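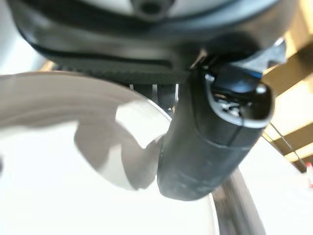 3월 초, 스털트스테드(Stultstead)에 있는 소시티츠(Sosititz)의 소프트웨어 랩 공개일에 다녀왔습니다. 역에서 버스로 한참을 들어가야 하는 곳이라 도착하기도 전에 조금 지쳤는데, 입구에서 따뜻한 보리차를 한 잔 건네주셔서 금세 기운을 차렸답니다. 제가 보고 싶었던 건 로봇 몸체보다 그 뒤에서 돌아가는 프로그램이었어요. 집안일 작업을 짜고 실행하는 도구인 스킬로(Skillo)를 업무에서 조금 써 본 터라, 만드는 분들은 어떻게 쓰는지 내내 궁금했거든요.

첫 순서는 인식 모듈 설명이었습니다. 흰 상판처럼 밝고 매끈한 면은 손목 카메라에서 하얗게 날아가 버리기 쉬워서, 깊이 추정이 제일 먼저 흔들린다고 하더군요. 그래서 이 팀은 노출이 다른 영상 3장을 묶어 읽고, 믿을 수 없는 픽셀은 아예 빈칸으로 남겨 둔 채 플래너에 넘긴답니다. 빈칸을 그럴듯하게 메우던 예전 버전에서는 손가락 끝이 면에 닿는 시점을 자꾸 잘못 잡았다고 해요. 저도 비슷한 일로 며칠을 헤맨 적이 있어서 고개를 얼마나 끄덕였는지 모릅니다!
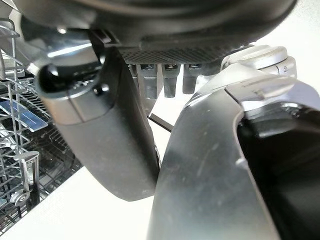

식기세척기 선반의 철망 이야기도 재미있었습니다. 가는 철사가 겹겹이 물러나는 구조라 충돌 모델을 촘촘하게 만들면 계획이 느려지고, 덩어리로 뭉뚱그리면 손이 들어갈 틈이 사라지니까요. 랩에서는 손 가까이만 잘게 나누고 먼 쪽은 성기게 두는 방식을 쓰는데, 경로 하나를 내는 데 걸리는 시간이 400밀리초에서 380밀리초로 줄었다고 합니다. 겨우 그만큼이냐고 웃는 분도 계셨지만, 설명하시는 분은 꽤 뿌듯한 얼굴이었어요.

점심 뒤에는 리(Lý)라는 이름의 재생 도구를 구경했습니다. 저장된 실행 기록이 1,449건 들어 있고, 관절 각도와 카메라 영상, 플래너가 버린 후보 경로까지 한 시간축에 놓고 앞뒤로 돌려 볼 수 있더라고요. 버린 후보를 남긴다는 점이 참 부러웠습니다. 우리 회사 기록에는 최종 경로만 있어서, 왜 그 길을 골랐는지 나중에 알 도리가 없거든요.
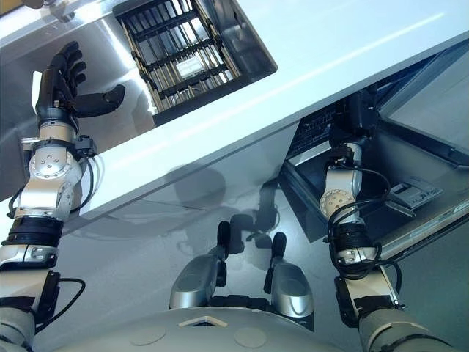 글쓴이: 로봇 소프트웨어 엔지니어

마지막은 양팔 제어였습니다. 한 손은 조리대 위 철망 선반 가까이에 두고, 다른 손은 상판 아래 열린 칸 안으로 넣는 자세를 놓고 질문이 쏟아졌지요. 안쪽이 어두워서 머리 카메라만으로는 손끝 위치를 가늠하기 어렵고, 이럴 때는 손목 영상의 비중을 높인다고 합니다. 두 팔의 계획을 따로 세운 다음 속도만 맞추는지, 처음부터 함께 푸는지도 여쭤봤는데, 지금은 함께 풀되 시간이 넘치면 한쪽 팔을 잠시 세워 둔다고 하셨어요.

돌아오는 버스에서 받은 자료를 다시 펼쳐 보니 스킬로 설정 파일 견본이 끼어 있더군요. 다음 주에 우리 쪽 기록 형식부터 손볼 생각입니다.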